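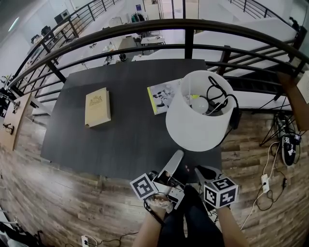
Samira Moussa wrote back before I'd even posted the second one: is the whole thread going to be about a lamp again. Yes Samira. Lamp, desk, cords, books. Mute me till Thursday.

---

ok so. desk clearing, day whatever. The plan was everything off, wipe down, put back only what gets used. Currently: a lamp, a beige hardcover with a gold crest on it, a magazine open under the lamp. Stuck on all of them

---

The lamp first. White fabric shade, round bulb, you've seen a million of them. Came from Kundside, the secondhand place out past the bus depot. Paid too much. Would pay it again

---

Problem is the cord. Black cord, white shade. I coil it up inside the shade when I move the lamp and then it slithers out over the side the second I let go

---

Things I have tried for the cord:
- twist tie (scratched the desk)
- rubber band (snapped, hit me in the chin)
- hair clip (fine but then I need the hair clip)

---

Rupert Mayrhofer says velcro strap, the cut-to-length kind, comes on a roll. Rupert says velcro strap for every problem. Ordered the roll

---

The book. Do NOT know where this goes. Too nice for the giveaway box, and I have never once read past page 3. It's the Havlíček, the one on country houses, my aunt sent it when I moved. Moves from desk to shelf to desk. Currently: desk

---

Someone asked is it worth anything. Looked it up. There was a run of 3,000 so no, not really. Nice gold crest tho

---

Magazine is easier. Old Ultska catalog issue, little black and white pictures of small objects, yellow-green edge. I keep it for the pictures. I have kept it since May for the pictures. I have not looked at the pictures

---

New rule, anything that's been "for reference" since May goes in recycling by tonight

---

(going to look at the pictures first)

---

update, an hour gone. Lots of good stuff in there. Catalog stays. Rule is now a guideline

---

Floor cords next. Power strip on one side, another outlet on the other side, cables running off both. I vacuum around them like they're furniture. Half the dust in this room lives along those cables I swear

---

For anybody doing this, what's worked so far:
1. unplug everything before you sort, not during
2. label the plug end. masking tape, marker, done
3. if you can't say what a cable is for in one go it gets a bag and a date
4. shoes by the door. Mine are still on the floor next to a tripod so do as I say

---

Wrote "PRINTER" on a cable and then remembered I gave away the printer. bag + date

---

Q from the replies: what do you wipe a dark gray desktop with, everything streaks. Same. Barely damp cloth, then a dry one straght after. No spray. The lemon stuff from Clollham left a film that took me two weekends to get off

---

Also dark gray shows every crumb. Looked so good in the store. Would go lighter next time, or just eat somewhere else

---

Samira again: why not put the lamp on the floor. Because then it's a floor lamp with a very short stand and I'll kick it. Next

---

Trying the desk turned the other way so the lamp is closer to the outlet. Less cord to hide. Downside is the light comes from my writing-hand side and I get a shadow right where I'm wriitng

---

turned it back

---

Upright board to the left is staying put for now. Two small clamps or brackets on it, light wood, meant to be a shelf eventually. Need brackets that fit and a free Saturday, have neither

---

Where the books go, since three of you asked: tall ones flat, short ones standing, whatever I'm supposed to be reading on the nightstand where I'll feel bad about it. So the Havlíček goes on the nightstand. Decided. Moving it now

---

nightstand is full

---

Clearing nightstand. New thread tomorrow probably. Velcro gets here Thursday, will post the cord once it's strapped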